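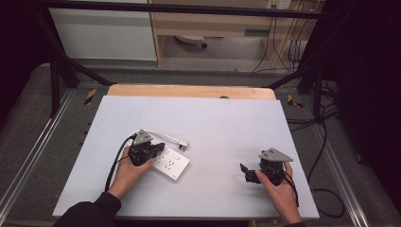

Hand-held grippers at the power strip station, demonstration bench.

Print this page | E-mail this page

Progress report: Brukska handling project, demonstration visit
Prepared by Zodwa Chauke, Risteo

Work in February centered on the demonstration visit agreed under the Pillarell grant. The visit took place on a Tuesday and lasted 2 hours. Ambros Mösli attended for the funder.

The bench session used paired hand-held grippers, one per hand. The operator worked on a power strip with its cord and plug, laid on a white board. Each demonstration was limited to 30 seconds. Visitors then tried the grippers themselves, 25 minutes in all, and asked mainly about finger travel and operator fatigue.

The project set now holds 221 accepted demonstrations. Runs in which the cord left the board were rejected and are not included in that figure. The rejection rule was explained to Mr. Mösli, who asked for it in writing - see the annex to the next report.

Two points remain open. Cable drag at the wrist was raised by several visitors, and a lighter cable is being priced. The plug task is still slower than the strip task, and the time limit may need to be extended for it.

Spending is within the approved budget. No change to the schedule is requested. The next period covers replay of the accepted demonstrations on the Yusuf arm, starting with the strip.

Comments (2) | Shares (0)

Contact | Copyright Risteo | Back to top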